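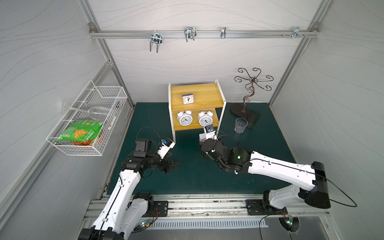 Skatum two-arm policy, reviewed after a month on our own bench

February 2026

I went into Skatum expecting to be mildly disappointed, since most imitation learning packages I've tried work beautifully on the authors' table and fall over on mine. This one has kept me at the bench past dinner more than once!

The idea is simple enough. You teleoperate the arms through a task, Skatum trains one policy for both of them together, and a second small network (they call it Drunusora) decides how far ahead each arm should plan before looking again. Near a contact it looks often. In open space it commits to a longer move. I had 800 demonstrations saved from January, all shelf tidying with small household things, so I could train without recording anything new.

Against our old baseline, Geerts, with the same data and the same wrist cameras, Skatum finished 22 of 30 trials. Geerts managed 2. I reran Geerts with fresh calibration because I didn't believe it, and got the same number. 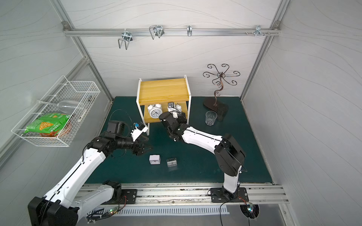 Alarm clocks are where the difference shows most. Twin bells are awful to grasp, they're round and slick and there's always another clock right next door, and Geerts would plow in at full speed. Skatum slows down close to the shelf, and the waiting arm stays out of the way far better than I'd hoped. I never wrote a single rule for that.

Now the gripes. Clear things are still hard. Most of the eight failures involved glass, and the policy will sometimes close on thin air and carry on as if it had something. Training took over my Ado workstation completely, so plan on leaving the machine alone overnight. The docs skip camera placement almost entirely, and the config file has two settings for gripper force that fight each other (use the one under "arms" and delete the other).

I'd also like to see it on a shelf it hasn't trained on. My trials used the same furniture as my demos, so please don't read 22 out of 30 as a promise about your lab.

Still, I'm keeping it installed. Next up is hanging things on hooks.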